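Irnthorpe clothes swap is back, and I've already got a bag by the door

I've been looking forward to writing this one! The Irnthorpe clothes swap is going ahead again this winter, starting on Thursday, December 3, 2020, and this time you can drop your things off in a bag and pick up another without having to rummage elbow to elbow.

Eusebio Carrasco, who took over the running of it in September, tells me 148 households have put their names down so far. The last swap shifted 392 pieces, mostly jumpers and children's coats (and one very loud waistcoat that I'm sorry to say came home with me).
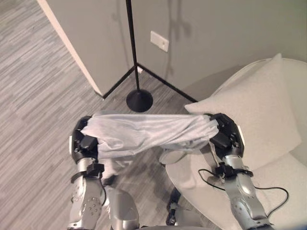

Folding is the one thing Eusebio would like us all to get better at. Too many bags came in last time as one big knot, and it took the sorters two evenings to get through them. Soft stuff is the worst for it – a pale grey jersey sort of cloth will sag and bunch in the middle even when it's held out fairly taut by both ends, so lay it flat on a table or the bed and smooth it from the centre before you fold. I tried it on my own pile on Sunday and got through 13 tops before the kettle boiled, although I should say it's a slow kettle.

Bags can be left at the old Masanja shop on Skikcombe Road between ten and four. Please wash everything first, put the size on a bit of paper at the top and keep shoes separate. No bedding this time, as there isn't the shelf space.

Anything left over goes to the Skikcombe jumble sale in the new year. If you can't get to the shop, put a note through the door there with your address and someone will ring you about a collection – they're hoping to do those on Saturday mornings.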